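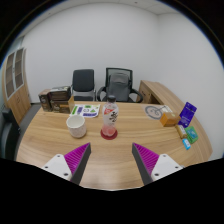 Front table, bottle and white cup.

Resources > Rescue & Sanctuary > Inspections > Manside walk-through

Manside Seal and Seabird Rescue - pre-season safety walk-through, with comments

Inspector: Ailsa Paterson
Month: October
Key: OK / FIX / STOP (STOP = nobody in with animals till sorted)

Typed up fast from my clipboard, sorry for the shorthand. Comments go to the whole team.

POOLS AND PENS

Quarantine pool, gate latch - FIX. Closes but doesn't catch unless you lift it. Pups will find this out before we do.

Quarantine pool, drain cover - OK. All screws in.

Main pool, ramp surface - FIX. Algae on the bottom third. Scrub, rinse, no bleach near the inlet please.

Main pool, water test log - OK mostly. Three evenings blank in September. If you tested and didn't write it down, it didn't happen as far as the license goes.

Pen 3, haul-out platform - STOP. Split board on the sea side, nail head standing up. Seals moved to pen 2 same afternoon. Do not move back until I've signed.

Pen 3, shade cloth - FIX. Flapping, stressing the older female. Tie down or take down.

Bird aviary, netting - OK. Old patch by the door holding.

Bird aviary, double door - FIX. Outer door propped open with a bucket again. Second time this year I've written this down. Lost a guillemot that way before, don't want to lose another.

FOOD PREP

Freezer temps - OK. Chart up to date, nice work whoever is doing this.

Thawing fish - FIX. Tray had no date label. Label every tray, every time, even if you're using it in an hour.

Knives - OK. Back on the rack.

Vitamin tubs - FIX. Two opened at once. Finish one first. Groreo tub had no opened-on date.

Hand wash sink - OK. Soap full, towels low.

Seperate boards for bird and seal food - OK.

MEDS AND FIRST AID

Meds cabinet locked - OK.

Key log - FIX. Signed out, never signed in. Key was on the hook so no harm but fill in the line.

Human first aid kit - FIX. No large bandages, eye wash expired. Bites are the most likely injury here and we've got a box of tiny band-aids.

Bite report forms - OK. In the red folder. Seal bite = wash, form, doctor, same day. Tell the doctor it was a seal - they won't know to ask.

Sharps bin - OK, under the line.

HANDLING AND TRANSPORT

Herding boards - OK. One has a cracked handle, still usable, replacement on order from Kerr.

Towels and gloves - OK.

Large carrier - FIX. Door pin missing, somebody used a cable tie. Cable tie is not a pin.

Van, cargo straps - OK.

Van, vents - FIX. Left side blocked with leaf junk. Clear before the next pickup.

Stretcher - OK. Rinse salt off the poles after use.

POWER, PUMPS, BUILDING

Pump 1 - OK.

Pump 2 - FIX. Prumura unit, rattles on start up. Runs fine after that but I don't like it. Engineer booked.

Outdoor sockets - OK. Covers shut.

Extension lead in the wash room - STOP. Running across a wet floor. Unplugged it myself. Use the wall socket, the hose does reach.

Fire extinguishers - OK, tags in date.

Old boathouse wall (the 1930 part) - FIX. Mortar crumbling low down on the north side. Cones out. No storing crates against it.

Night lights - FIX. One out by the aviary path, and the path is slick.

VISITORS

Viewing rail - OK.

"Do not feed" signs - FIX. Faded to nothing on the beach side. Someone was throwing bread at the pups when I got there.

Visitor distance line - FIX. Repaint at 30 feet. Had crept in closer over the summer and you can see the animals don't like it, heads up the whole time.

TO CLEAR FIRST
Pen 3 board
Wash room lead - stays unplugged
Carrier pin
Aviary door, keep it SHUT

Will be back to recheck both STOPs at 4 pm once the board is in. Send me a text when its done, don't leave a note in the office.

A.P.

7 comments | 12 shares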